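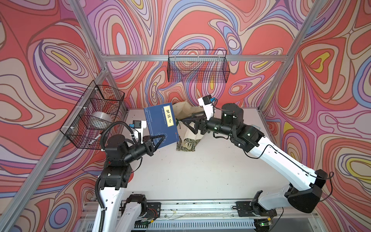 Does a canvas tote hold hardcover books any better than a plain paper bag?
For a short trip, a paper bag does fine. Canvas wins on the second and third use, when the paper one has split at the bottom corner, and it's easier on the hand. Past five or six hardcovers I wouldn't trust either one.

Books, bags and baskets: a small gallery

I have been reading packing advice for longer than is good for me, and most of it is written by people with a bag to sell. The Koo catalog says a tote will "change how you carry." Rerkier says its mesh wall baskets will give me back my desk. I own products from both and my desk is where it was. So this page is a short one: books, a bag, a white table, and my doubts about the usual instructions.

The background will divide people. It's a swirl pattern in coral red, pink, lavender, periwinkle and cream, with a bit of yellow, and it goes around three sides. I was told a busy wall makes a small workspace feel bigger. I don't see it. What it does do is make a plain blue hardcover easy to find, and I'll give it that much.

On hardcovers first. The standard advice is to lay them flat, biggest at the bottom. That works in a box. In a soft bag the flat stack slides to one side the moment you lift it, and the corners of the bottom book push through the cloth. I stand mine up, spine down if the bag is deep enough, and put the thin things between them. Bralodow's packing sheet says never to do this, and gives no reason. I've done it for years and the bindings look the same as those on the shelf.

Wall baskets next. Black wire mesh, one on the left side and a long one high on the back. The left one has the clear tape in it. The long one is doing nothing, and in my experience that is the natural condition of the second basket. People buy them in pairs. The first fills up the same day and the second waits for a purpose. If you have one basket and it isn't overflowing, you don't need another, whatever the set price is. (Mine cost me $19 for the second, which has held nothing at all since September.)

White cable ties are an ugly way to hang a basket and also the best one I know. Hooks slip when you pull something out in a hurry. The ties stay put, and you can snip them when you change your mind about the height, which you will. 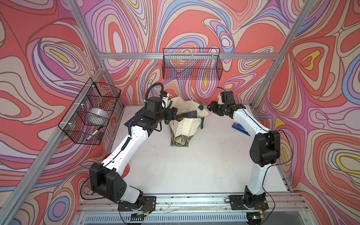 The trouble with totes is that they don't stand up. The sides slump as soon as you let go, and then you need one hand to hold the mouth open and another to put the book in. The Hisedstead people sell a stiff insert for this at $81, more than I have ever paid for a bag. A piece of cardboard cut to fit the bottom helps nearly as much. The booklet you were going to pack anyway helps too, if it goes in first and leans against the far side.

I like a leaf print on the lower part of a cream bag. Dark green hides the scuffs where the cloth meets the floor of the car. The cream half hides nothing, and every seller who calls it "natural" should be made to wash one.

Dark blue booklets are thinner than books and get treated as if they weighed nothing. Try carrying 6 of them with a hardcover on a long staircase. They also bend. Put them against something rigid or expect them to come out curved.

The blue stapler is a good size for a desk and a bad thing to put in a book bag. I've seen it recommended as part of a "mobile office kit," in a list of 146 items that also included a door wedge. A stapler in with paper covers leaves dents. If it has to travel, give it a pouch or put it in the side pocket of something else.

Tape and a white marker pen share the left basket, which is about the only storage idea on this page I'd defend without conditions. They get used together, so they live together. I would store the pen cap down, though the marker companies can't seem to agree among themselves.

White tabletops get sold as clean-looking. They are clean-looking for a week. After that you have specks and smudges, and a cloth takes off some of them. I would still choose white over black, where dust shows by lunchtime, but I wouldn't pay extra for it.

More bags to come when I've used them long enough to have a complaint. The Koo one with the zipper is next, and the zipper already sticks.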